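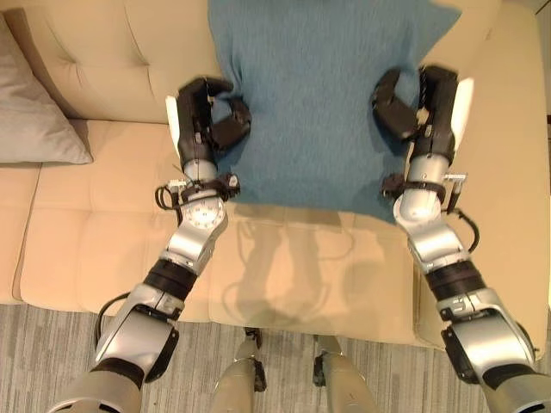

Workers at the Savitz cold storage warehouse have won a written agreement on rest breaks and rack repairs after two people were hurt in separate incidents on the same loading dock.

The agreement was reached in November, after three meetings between warehouse management and the employees' safety representatives. It covers all 529 people who work at the site, including those placed there by the staffing agency Tavares.

Under the terms, anyone working in the deep freeze area gets a paid warm-up break every two hours. Damaged racking must be taken out of use the same shift it is reported, and it can't be loaded again until an inspector signs for it. Agency workers will get the same gloves, boots and freezer jackets as permanent staff.

Fernanda Godinho, a safety representative on the night shift, said the racking had been the main complaint for a long time.

"People would write it up, and the sheet would go in a tray," she said. "Then you'd come back after your days off and there would be pallets on it again. Now there's a tag with a date, and a supervisor has to put their name on it."

The first of the two injuries happened when an order picker slipped on ice near a dock door that wasn't closing fully. He broke his wrist. In the second, a forklift driver was struck on the shoulder by a carton that fell from an upper level. Both have since returned to work, one of them on lighter duties.

An internal review found seven dock doors with worn seals. Five have been replaced, and the other two are locked shut until parts arrive.

Site manager Mark Anthony Mangubat said the company accepted the findings.

"The door seals should have been on a regular schedule and they weren't," he said. "They are now. We've also moved the reporting forms to the break room, where people can get at them without asking a lead for the key."

Mangubat said the new breaks would add to labor costs in the winter months but that he did not expect any change in staffing. Orders for the Brillo grocery account, the largest customer at the site, are being picked on the usual timetable.

Tavares has agreed to give agency workers a full safety briefing before their first shift – until now, many had received it at the end of their first week. Rosário Vilela, who placed workers at the warehouse for the agency last winter and now handles its training, said the briefing would be offered in English, Spanish and Portuguese.

Not every request was met. Representatives had asked for a nurse on site overnight, and management turned that down on grounds of cost. Instead, one first aider will be scheduled on each shift, with paid training for anyone who signs up.

Godinho said the question of a nurse would be raised again. "We didn't drop it," she said. "It's a long drive to the hospital at 3 a.m."

The agreement will be reviewed in the spring. Copies are posted by the time clocks and at the main gate.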